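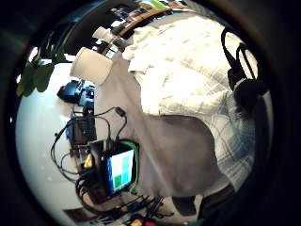
Subira Muli reckons a yellow warning sticker gets read once, on the day it goes on, and after that you may as well have stuck a footy card there. She put it in the comments box last June and I've left it in, as she has a point.

Bench electronics check, Grorcombe workroom
Date: Apr 1, 2019
Checked by: Tudor Pop
Sheet: 637

1. Warning labels present on housings
Yes. Present is all the form asks. Whether anybody takes notice of them is another matter.

2. Circuit boards covered
No. Exposed board beside the handheld unit with the green-edged case. I'm told a cover is on order from Carnska. I was told that last time.

3. Cables tidy and secured
Fail. Looped and tangled. The suggested fix is a colour-coded tie system, which sounds to me like the same tangle in more colours. Shorten the runs first, then we'll talk.

4. Connectors seated or capped
Fail. One small black plug left hanging. Label it or remove it.

5. Handheld unit in protective case
Pass. The Pollock brochure claims the case is good for 1,000 drops. I'd like to know who dropped it and onto what.

6. Loose sleeves and open shirts kept clear of leads
Needs work. "Being careful" isn't a control measure. Button up or roll up.

7. Drinks and pot plants away from the bench
Not signed off. Rodica Enache says the plants calm people down. They also get watered.

8. Test tags current
Tag 974 can't be matched to anything in the register. Marked fail until somebody shows me the item.

Recheck in 10 working days. Items 2, 3 and 4 to Ans Van Leeuwen, in writing this time please.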